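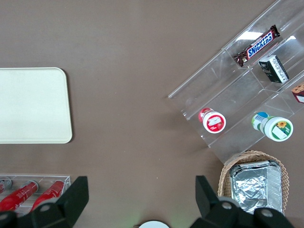 Put the sweets at the front and you've sold them, put them at the back and you're dusting them, one shopkeeper in Losholm told us, and went on to say that no rack on the market was made by anyone who had stood behind a till. We heard versions of this in most of the shops. It is a fair place to start the section on holders, as the complaint was never really about the goods. It was about what they sit in.

**Figure 3.** Goods on a brown tabletop. Clear tiered rack with a chocolate bar, a small box and small plastic bottles; wicker basket with a foil container; red cans on their sides in a clear holder; cream tray at left.

### 4.2 Holders: rack, basket, tray

Section 4.1 dealt with where the counter stands in the shop. Now the small stuff. Data are from the same six shops, all supplied by Sellby, four in Nalilholm and the rest in Losholm. Till records where we had them, notes from visits where we didn't. The till records give 2,131 counter sales over the study period, meaning sales of at least one item kept on the counter and not on the shelves. December is left out. Too many gift boxes, and two of the shops cleared the counter altogether for them.

Four kinds of holder came up again and again: the clear tiered rack, the clear can holder, the basket and the flat tray. Figure 3 has all of them together on one surface. Few of the shops had all four out at once, mostly for want of space.

**Tiered racks.** The commonest. Clear acrylic in every shop but one, where it was wire. Shopkeepers like them because the goods show from the side as well as from the front, and because they lift off in one go for wiping down. What they don't like is the top shelf. Bars go on it well enough. The Snickers in Figure 3 is on the top shelf, at an angle along it, and that is how we found bars lying in most shops too - a single bar left on a shelf meant for a row of them will not stay square for long. One shopkeeper straightened hers every time she passed. Others had given up.

Boxes are easier. A small box has a flat bottom and stays put, and two or three sizes can share a shelf without trouble. The problem we noted was mixing. Once a bar and a box share a shelf the bar tends to get pushed behind the box by customers' hands, and is then not seen. We did not measure this properly and only mention it because it came up in the visits so often.

Small bottles on the lower shelf are a matter of taste. Stood up, they are steady but the label on the body is half hidden by the shelf above. Laid down with the caps outward, they take up less height and the cap does the work of a label, provided the cap has anything on it. Both bottles in Figure 3 are lying this way and both have a printed label at the cap end, one of them with a sunflower. A plain cap would tell the customer nothing. We asked about this in Nalilholm and the answer was that people pick by colour anyway. Possibly. The till records can't settle it, as bottles of the same price are rung up under one key.

Reflections off the acrylic were raised in two shops with windows behind the counter. A bright patch on the top shelf at the wrong time of day and the wrapper can't be read from the door. Turning the rack helped. So the rack ends up diagonal to the counter edge, which looks untidy but was common, and we stopped treating it as a mistake after the first few visits.

**Can holders.** These keep cans on their sides so they roll forward. Simple enough. They need to be at the edge of the counter where the hand comes in from above or from the front, and they need a stop at the end that is high enough. Where the stop was low cans came out by themselves, and in one Losholm shop the holder had been turned to face a wall for this reason and nobody bought from it. Moving it back to the customer side with a strip of card taped across the stop fixed it the same afternoon.

Cans lying on their sides show different parts of the printing depending on how they settle. The shopkeepers did not mind. Cans were felt to be the one thing on the counter that sells without the name showing. A red can is enough. Holders were usually kept to one colour of can, and where two colours were mixed the staff themselves picked out the wrong one now and then.

**Baskets.** Wicker or something like it, nearly always light in colour. Used for what won't stack: rolls, fruit, things in foil. A foil container is an awkward object on a counter. The sides are ridged, the edges catch on sleeves, and it slides on a smooth surface when the customer reaches across it. In a basket it stays where it is and can be carried off whole. All the shops that sold covered foil containers from the counter kept them in baskets, without having been told to, and we take that as reasonabley good evidence that the basket is doing something.

Two drawbacks. A foil cover hides the contents, so the basket needs a card, and the card falls off wicker unless it is clipped. Also crumbs. Wicker is hard to clean and the shops that lined theirs with paper changed the paper daily or not at all.

**Trays.** The tray got the least attention from the shopkeepers and we nearly left it out. A flat tray with rounded corners, cream or white, put down at one side. In most shops it was for change, keys, a phone, whatever the customer needed to put down while paying. In others it was for goods waiting to be rung up. The use matters less than the fact that it is kept clear. Where the tray was filled with stock, customers put their things down on the counter in front of the rack instead, and the lower shelf was blocked.

We think this is the most useful thing in the section, for all it is a dull finding.

### 4.3 The gap in the middle

All of the above goes round the edges. The middle of the counter has to stay open for hands, bags and the actual business of paying. Villalobos, the fitters used by four of the shops, leave a clear space 30 cm deep in front of the till as standard. Two shops had let stock creep into it. In both, the creeping started with the basket, as it is light and gets nudged inwards each time somebody takes something from the rack behind.

We had expected goods close to the middle to sell better. The till records don't show it. Shops with the open middle did as well on counter items as the crowded ones, and the shopkeepers in the crowded ones complained more of things knocked to the floor. With so few shops we would not push this far.

Order around the edge was harder to compare than we had hoped. No two shops agreed and several changed their layout between visits. What can be said:

- cans were put low and near a corner in most shops
- racks went on the side away from the door
- baskets sat next to or just in front of the rack
- the tray was on the opposite side, within reach of the customer's other hand

Left and right swapped according to the door. We did not find a shop where the basket and the tray were side by side for longer than one visit, though one had tried it and found people leaving thier coins in with the food.

Refilling follows from the layout. A rack with up to 50 small items on it can be refilled from behind the counter if the back is open, but most are closed at the back, so staff come round to the front and stand where the customers stand. Shops did this before opening or in the slack hour after lunch. Baskets were swapped for a full one, can holders topped up from the high end. The closed back is a cheap thing to change and we raise it again in Section 5, with the comments on shelf pitch and the wire rack, which for reasons of space are not gone into here.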